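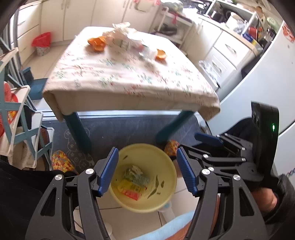 Posted by the author in Household Notes | December | 4 comments

The municipality of Skollitz has revised its rules for household waste, and residents of the Litska district are asked to apply them from the start of the coming year. The present entry records the main points, as the printed notice omits several of them.

Collection of residual waste will move from a weekly to a two-week schedule. Light packaging, including wrappers and plastic film, is to be placed in the clear sacks issued by Retusora, the new contractor. Paper remains with Diekmann. Paper coated with plastic belongs with residual waste, a point on which the earlier guidance was silent.

The district comprises 2,598 households, of which 2,018 had returned the registration form by the date of the last public meeting. Households that have not registered will continue to receive the old invoice until the spring, when a supplementary charge will be applied. The form may be handed in at the town hall before noon.

Each building with a shared yard is permitted one container of 600 liters. My own building has applied for a second, and the application is pending. The yard gate is narrow, and the larger model cannot pass through it without removal of the left post.

Sacks may be collected from the Litska library during opening hours. Proof of address is required.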